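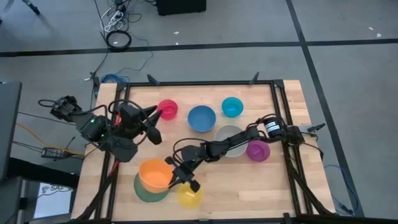 In what order should plastic bowls of mixed sizes be nested for storage?

Largest first, open side up, then each smaller bowl in descending order, with the rims checked for level after every addition.

The question came in from Pendo Biwott, who keeps the kitchen shelves at the Sarkholm hall and has been storing colored plastic bowls in whatever order they come off the drying rack. The short answer above covers most of it. The remainder of this item deals with the cases where the short answer gives a bad stack.

A nest is stable when each bowl rests on the base of the one below. It is unstable when the bowl rests on the wall or the rim instead. Two bowls of the same nominal size will usually do the latter. The upper one stops partway down, leans to one side and leaves a crescent of the lower rim showing. One such pair in a stack is tolerable if it is at the top. At the bottom, it tilts everything placed above it.

Sorting should be done on a flat surface with all bowls separated before any are combined. Working from a half-built stack leads to repeated lifting. Set the bowls out with a gap between them, pick the widest by rim, and compare the next two side by side if they look close. Color is of no use as a guide to size unless the whole set was bought together and the maker graded it by color. The Prusex set is graded this way. The Villca set is sold in assorted colors at each size, and a blue bowl from one box may be wider or narrower than a blue bowl from another. 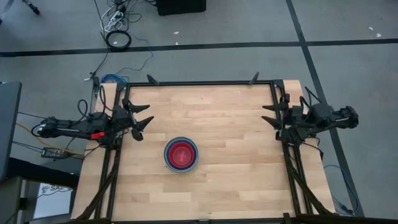
Wall angle matters more than diameter once the bowls are close in size. A bowl with a flared wall accepts the next one easily and releases it easily. A bowl with a nearly straight wall grips. If two straight-walled bowls are pressed together they can trap air and become hard to separate, particularly when put away damp. Dry both surfaces, including the foot ring, and lower the inner bowl without pushing. A stuck pair can be parted by standing the outer bowl in warm water for a few minutes and putting cold water in the inner one. Do not pry at the rim with a knife. Plastic rims take a nick readily and the nick holds dirt.

Where bowls come from more than one maker, build a separate nest for each. Mixed nests are possible but have to be relearned by every person on the washing-up rota, and in practice they are rebuilt wrongly. Gladys Makokha measured the hall's stock in February and found that the Clalard bowls sit 3 mm proud of the Prusex ones at what is labeled the same size. The two makes are now kept at opposite ends of the lower shelf.
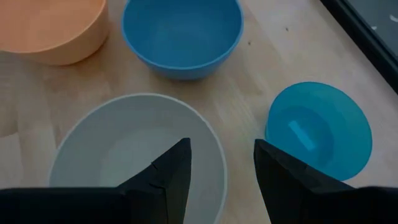 Height is the next limit. The lower shelf at Sarkholm has a clearance of 95 mm above the tallest single bowl, which allows a nest of up to 2 rim heights over the base bowl before the top one catches on the shelf edge when drawn out. Anything taller should be split. Two low nests side by side take more width but can be lifted out with one hand, and the bowl wanted is more often within reach.

Small bowls and cups should go in the center of the nest only if they are used as often as the bowl around them. If they are used more often, store them separately. A small item at the center of a deep nest is convenient for storage and inconvenient for everything else, as it has to be tipped out or fished for each time.

Bowls with a chipped or warped rim should be taken out of the nest altogether. To test for warping, turn the bowl upside down on a flat counter and press lightly at opposite points of the rim. Any rocking means the bowl will not seat level. It can still be used for peelings or for soaking cloths, and should be kept under the sink.

Shelf labels for the two makes are in the drawer below the kettle. Replacements for the missing Villca bowls can be ordered under catalog number 1492. Please add any further breakages to the sheet on the kitchen door by Saturday so that they go on the same order.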